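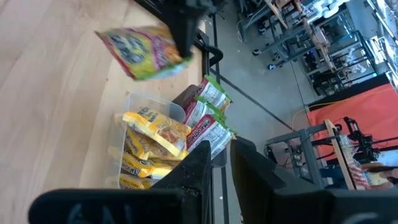
Flinasel two-arm packing kit: trial support log
Ticket 2387
Site: Nitham
Status: Open, waiting on one part
Category: Grip / soft packaging

Opened, 09:10
We've had the kit on trial since July and I'm very taken with it, so please read this as a report from a fan! Job is mixed snack packing: crisp-type bags into a clear bin, noodle packets stood upright in the container next to it. Noodle packets are a dream. Snack bags are the trouble. Arm A picks the bag up by a top corner, swings it over towards the bin, and every so often lets it slide out of the fingers on the way. Out of 488 bag picks on the last long run we had 54 drops. No drops at all on the noodle packets in the same run.

Already tried:
Restarted controller and both arms.
Wiped the finger pads with a dry cloth.
Slowed the swing to the next setting down. Fewer drops, but it made the whole job drag.
Swapped the jobs over so arm B did the bags. Same fault, so I don't think it's one bad gripper.

Support reply, 10:25
Thanks for the clear notes, and the swap test was the right thing to do. Bags like these have air in them and a thin sealed edge, and the stock grip profile was set up on boxes and firm packets. Two questions:
1. Which grip profile is loaded for the bags? It's under Tools, Grip, Current.
2. Where on the bag does it take hold when it drops one, the corner or the middle of the top seal?

Customer, 10:50
1. "Firm packet", on both arms. I never changed it when we added the bags, which I'm now kicking myself over.
2. Nearly always the corner. When it gets the middle of the seal the bag hangs straight and goes in lovely. From the corner it tips over and swings about.

Support reply, 11:30
That fits. Please do the following in this order:
Load "Soft bag" on arm A only. Leave arm B as it is for the noodle packets.
Set the pick point to "seal, centre". If the bags overlap in the pile it will still fall back to a corner when it can't find the middle, and that's fine for now.
Put the swing speed back to normal.
Run a short batch and send us the counts.

Customer, 13:40
Done, and what a difference! Ran 148 bags at normal speed. Two drops, both corner picks. I stood and watched far longer than I needed to. It now feels for the seal, closes more gently and gives a tiny lift before it sets off, and if the bag slips at that stage it puts it back and has another go. I had no idea it could do that.

One new thing though. When the bin gets full, the top bag ends up lying right up by the rim, and the next one gets nudged off it when the fingers open. Can I make it let go lower or stop sooner?

Support reply, 14:15
Both are possible. The release height is measured from the bottom of the bin, so it doesn't know how high the pile has got. Turn on "Check fill before release" (same page, near the bottom). It takes a quick look with the wrist camera each time and pauses when the pile reaches your limit. Set the limit a bag's depth below the rim to start with.
With flat bags it also helps to turn each one a quarter turn from the last. "Alternate" does this.

Customer, 15:35
Fill check is on and working. It stopped in the right place three bins running. "Alternate" wasn't so good for us: the bags lay neater but one corner kept catching on the side of the bin, so I've turned it off again. Might suit a wider bin.

While I was in there I noticed the left finger pad on arm A has gone shiny along one edge. Arm B's look fine. Is that normal wear?

Support reply, 16:05
A bit early for it, and the firm profile pinching thin seals won't have helped. We're sending a pair of the ribbed soft pads from our Kanholm store. They push on, no tools needed. Run the pad set-up from the Tools menu after fitting or the grip force will be out.

The Vaughan depot uses the same kit on bags and has asked for your settings. OK to pass them on?

Customer, 16:20
Yes, please do! Tell them to change the profile before they do anything else. I've saved ours as "Nitham bags" so it can be exported as one file. I'd also love to see a prompt come up when a new item type is added, asking which profile to use. It would have saved me a morning.

Support note, 16:45
Prompt on new item type logged as a feature request. Settings file copied to Vaughan. Ticket stays open until the pads are fitted and the customer has sent counts from another full run.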